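Skolley's Handheld Pair Is Priced Like Hardware and Judged Like Software

By Nipon Sangkhawat
June 29, 2024

Most of the argument over handheld demonstration grippers has been about the wrong component. Buyers compare jaw travel, trigger feel and weight. Vendors publish those numbers since they are easy to measure. The component that decides whether a session of recordings can be used is the tracking, and the tracking is sold almost everywhere as an afterthought.

The Skolley two-hand kit is a fair place to make the case, as it gets the mechanical side mostly right. It lists at $1479 for the pair, cables included, software license for one workstation. Our group bought two kits in November and has run them on bench tasks: handovers, reorienting, sorting small office items into trays. We have no arrangement with the vendor beyond an invoice.

The mechanics first. The jaws close parallel and stay parallel under load. Play at the tips is small enough that I stopped checking it after the first month. An object held between two grippers is a harder test than an object held in one, as any angular slop in either hand shows up as a twist in the part. The Skolley pair will hold a rigid item across the gap and let the operator turn it without the grip walking. Rigid items with uneven mass are worse, and a stapler is a good one to practice on. The base and the hinge end do not balance, and the top is smooth.

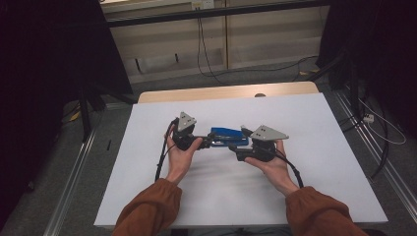 Two-gripper hold on a blue stapler, white bench board. Both units are cabled.

The cables deserve a paragraph, and the product page gives them one line. A tethered gripper has no battery to manage and no radio link to drop, and I would take that trade again. But the cable exits where the wrist wants to go. Hậu Hầu, who records most of our two-hand sessions, routes hers down past the wrist and off the near side of the table. Panya Inthanon prefers a wide loop to the outside. Either works until the task involves crossing the hands, and then neither does. Skolley should ship a right-angle exit. Lololari has done so on its single-hand unit, which is otherwise the weaker product.

Now the tracking. We logged 221 two-hand episodes under the default settings and rejected 42 of them. A few were operator mistakes. The majority failed on pose: one hand's track jumped, or the two hands drifted apart in the solved coordinates while the object between them stayed the same length. A rigid part is a free ruler. If the measured gap changes while the jaws stay closed on it, the pose data is wrong, and software could flag that while the operator is still at the table. The Skolley software does no such check. It writes the file, shows a green bar and lets you find out at training time.

Jacqueline Joly put the opposing view to me after an earlier draft. Her position is that a gripper vendor should deliver raw streams and stay out of quality control, as every lab has its own threshold and a bad automatic filter does more damage than none. I accept the second half. A filter that deletes episodes silently would be worse than what we have. A warning deletes nothing. Manee Chaiyaporn wrote ours in an afternoon, and it now catches most of the bad takes before the operator has put the part down.

The support contract, sold through Vendthorpe, makes this harder to excuse. It covers replacement jaws and cables, and it covers them quickly. Questions on pose quality are referred to a setup guide that assumes one gripper in use at a time. For a product sold as a pair, that is a hole in the documentation as well as the code.

I would still buy the kit for bench work with rigid parts, provided the buyer has somebody who can write the missing check. Labs without that person should ask for a trial period and spend it on two-hand tasks only, with the rejection count written down from the first session.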